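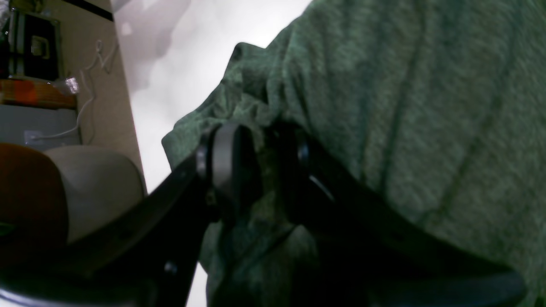 Abella Student Robotics Club

Filed under: Club News, Grant Reports

August 11, 2019

Hi Yvette, and hi to everyone else at the Endico fund who reads these,

It's Divina again, with the second report on the cloth-handling project. The June one was mostly me complaining about shipping, so I'm very happy to have some real work to tell you about this time!

Where we are

Both arms move, both grippers open and close when we tell them to, and the students have been working with fabric almost every session this summer. We started with paper, went to a thin dish towel, and are now on the green cloth, which is soft and fuzzy and a complete pain. It bunches. You get a fold between the fingers, you think you've got a corner, and then you lift and find you've got the middle of the cloth with everything hanging off both sides of it. The students call this "the mop" and they have gotten very good at making one.

The task we promised you in the application was to take a crumpled cloth, spread it flat and fold it in half. Spreading is going better than I expected. Folding is not there yet. Since the last report the students have saved 141 practice runs with the arms guided by hand, and Teodora Dimitriou has been going through them with two of the older kids, throwing out the ones where somebody bumped the table or gave up halfway. She's strict (stricter than I'd be) but the runs she keeps are nice and clean, and I think we'll be glad of it in the fall.

The wrist views have been more useful than any of us guessed. When the fingers are pressed right into the fabric, you can't tell much from across the room. Up close you can see whether the cloth is pinched or the fingers have just shoved it along. One of our eighth graders spotted that we were closing too early on the thick folds, just from watching the wrist view over and over during lunch. We changed the timing that same afternoon and the drops went way down on the thick folds, though the thin edges are as bad as ever.

What's giving us trouble

Mostly the second arm. One arm on its own is fine. Two arms sharing a small table get in each other's way, and the students tend to forget about whichever one they aren't looking at. So now they work in pairs, one kid per arm, and they have to talk to each other the whole time. It's loud! We also tried having one arm hold the cloth down near the table while the other one reaches for the loose side, and I like that a lot better than the lift-and-shake method we started out with.

We lost most of a week to a bad joint motor. Arkthorpe swapped it under warranty, so no cost to the grant, but the arm had to be set up all over again afterward and the students had to redo their starting positions. Analyn Malabanan took that on pretty much by herself and wrote up the steps, so the next time it should be an afternoon's work.

The cables are still a mess. I know, I said that in June too.
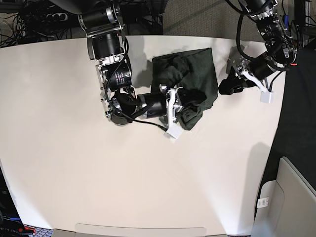 Money

We've spent $1072 this period. Most of it went to the replacement table, spare finger pieces and the new power supplies, and the rest was fabric and snacks (the snacks come out of the meetings line, as agreed). The travel money hasn't been touched. I'd like to ask if we can move a little of it over to parts, enough to keep one spare motor on the shelf. Milagros Rivera has the receipts scanned and will send them separately. And yes, she's my sister, and yes, somebody else signs off on my spending!

Students

We had 15 kids signed up for the summer, and on a normal day we see eight or so of them. A couple came in wanting to build battle bots and were pretty let down to find out that it was laundry. One of those is now our best operator.

Next up

Between now and the next report we want to get the half fold working on the green cloth, then try it with a different fabric the students haven't practiced on. We've also entered the open table day at Claltusport. It isn't judged, you just set up and run your robot all day with people walking by, and the kids are nervous about it in a good way. You'd be very welcome to come. I'll send the schedule as soon as they post it.

Let me know about the travel line when you get a chance.

Divina Rivera
Abella Student Robotics Club

We use cookies to remember your settings and see how visitors use our site. Accept | Manage preferences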